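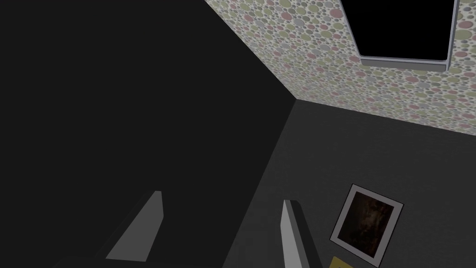
Dots in pink, sage, olive and gray, next to a very dark wall.

Filed under: Home & Habits, Letters from Guthrie

Hello again, and happy fall to those of you who count it from the first cool morning (I do, and we had ours last week!).

I promised I'd write about wallpaper this month, so let's get into it. After the last newsletter I asked what you'd all been putting off, and I expected taxes and dentists. What I got was walls. So many of you are living with a wall you stopped liking years ago, and you walk past it every single day with your coffee and sigh a little.

I'm one of you. The back bedroom in our place in Guthrie was papered by the people before us in a brown trellis pattern, and I told everybody I'd have it down by our first Christmas. That was six years ago. I finally started over Labor Day weekend with a spray bottle, a wide scraper and a radio, and I have opinions now.

First one: score less than you think. I went at the first strip like I was mad at it and left little cuts all over the drywall, which I then had to fill. On the second strip I just soaked it, went and made a sandwich, came back and soaked it again, and the thing slid off in one long wet sheet. I hollered so loud the dog left the room.

Second one: order samples, and order them big. Kerstin Blomqvist, who hung paper for a living before she retired to Stondport, wrote me a lovely long email saying that a pattern the size of your hand tells you nothing. She tapes up a full width, floor to ceiling if she can get it, and leaves it for a week. Busy patterns either settle down or start to itch, she says, and you can't tell which until you've seen them before breakfast. I paid $18 for a long sample of a leafy green from Dusimo and I'm so glad I did, because by Thursday I couldn't stand it.

A lot of you also asked about pairing a busy paper with a dark paint. I say go for it, but do the dark wall first. Xuân Kiều tried it the other way around in her hallway and spent an evening dabbing charcoal specks off brand new paper with a cotton swab. She used Budau's matte, two coats, and says it touches up without a shiny patch, so that's on my list too.

And please, before you buy anything, stand in the next room and look through. I never used to do this. You see your walls from the hall far more often than you see them from the middle of the rug, and a color that's cozy by itself can look pretty grumpy beside the one next door. I changed my mind about my trim this way (it was going to be cream, it's going to be white).

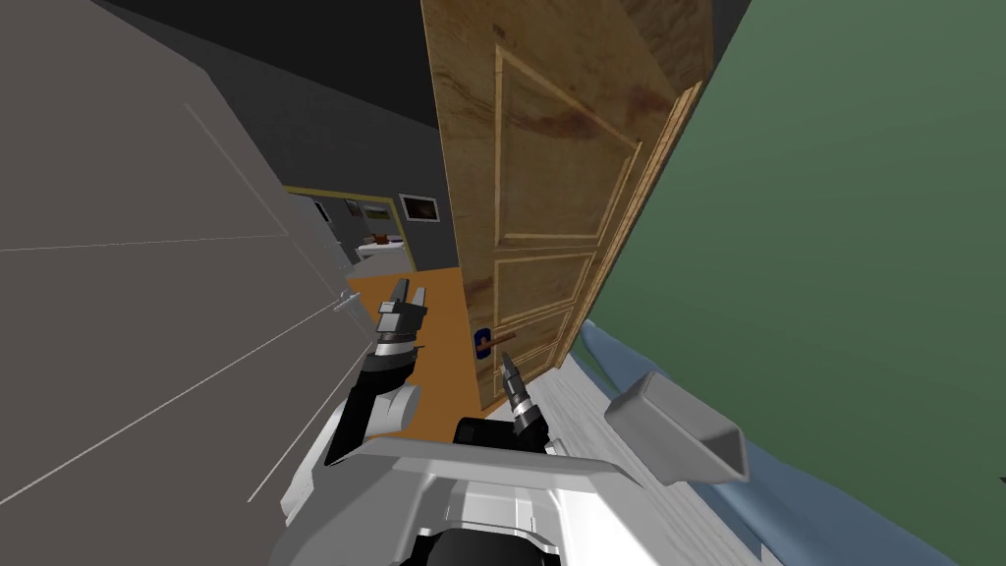
Your turn

Hit reply and tell me about your wall. I want to hear what's on it, how long it's been bugging you, and what you'd put up if somebody else did the scraping. I'll share a few in the next one, first names only unless you tell me otherwise.

You're receiving this because you signed up for our monthly letter. Unsubscribe or update your preferences at any time.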